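El lavabo

Las llaves había que dejarlas a las 14. Y el baño sin hacer. Grímur Snorradóttir miró el reloj, luego las cajas del pasillo, luego otra vez el reloj. Primero el lavabo, pensó. Si el lavabo queda bien lo demás se perdona. La fianza, 435 euros. Siete inviernos en ese piso y ahora todo dependía de un poco de cal.

Un trapo azul, el último que quedaba fuera de las cajas. Agua. El jabón, quién sabe en qué caja.
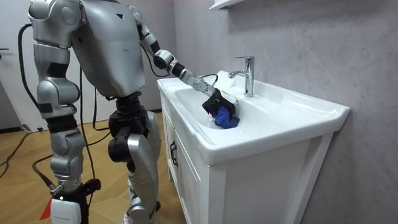
Con vinagre, dijo El Ouafi desde el pasillo, con vinagre y dejándolo 10 minutos, que si no la cal vuelve, y que la de la inmobiliaria pasa siempre el dedo por detras del grifo.

No había vinagre. Había habido, en marzo, una botella entera, y se fue en los pepinillos de la cena aquella. Grímur se acordó de la cena y perdió un minuto. Quién se sentó dónde. Quién lloró en este baño con el agua abierta para que no se oyera.

—¿Vas a bajar la lámpara o la bajo yo?
—Bájala tú.

Pasos, un golpe contra la barandilla, una palabrota. La furgoneta de Rinberg en doble fila. Otra pasada al lavabo, por el borde, por el fondo, dónde se juntaba siempre la pasta de dientes.
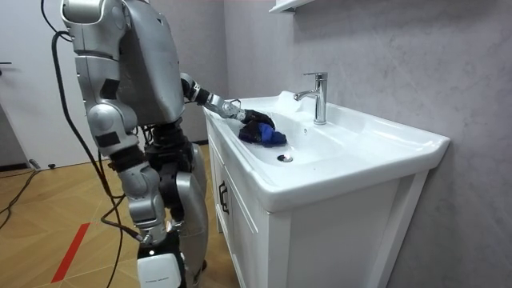
El trapo azul, en el lavabo.

Sonó el timbre. Dos veces, corto. Aún faltaba el espejo.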